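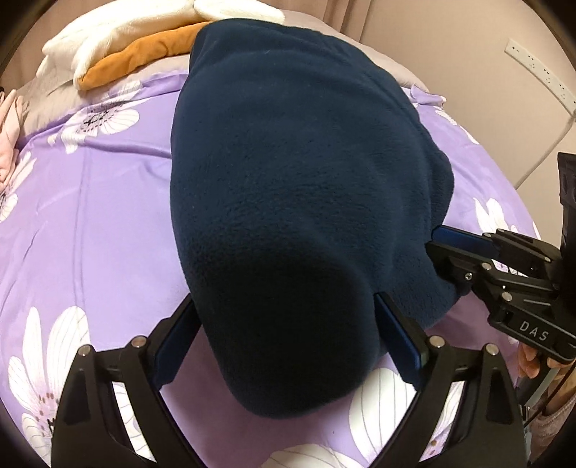

Progress Report to Fondora
Submitted by Remedios Villanueva, Kulkarni project office
June 20, 2021

Maintenance of the paired hand-held grippers

The grant provides for one pair of grippers to be kept in working order for the full term. During this period the pair was used mainly on soft household goods, including fleece, bedding and plush items. Such work is light on the linkages but hard on the finger pads, and servicing was planned accordingly.

Pads. Both pairs of pads were replaced after 620 grasps. Rodrigo Collado now checks the pads for lint at the start of each session and cleans them with a dry brush. Solvent cleaning has been discontinued, as it left the surface slick.

Pivot pins. One pin on the left unit had worked loose and the jaws no longer closed evenly – the fault was found at routine inspection. The pin was reseated and the remaining joints were checked for play. No other wear required action.

Camera alignment. The mount on the right unit was reset after a drop. Three recordings made before the correction have been withdrawn from the set.

Downtime came to 26 hours, most of it spent waiting for pads from Kedumex. A reserve of 70 pads is now held on site.

Outstanding items

Florian Aebischer is drafting a written procedure for pin replacement, to be delivered in December. The cable on the right unit still lacks proper strain relief – a revised clip is on order. No change to the approved budget is requested.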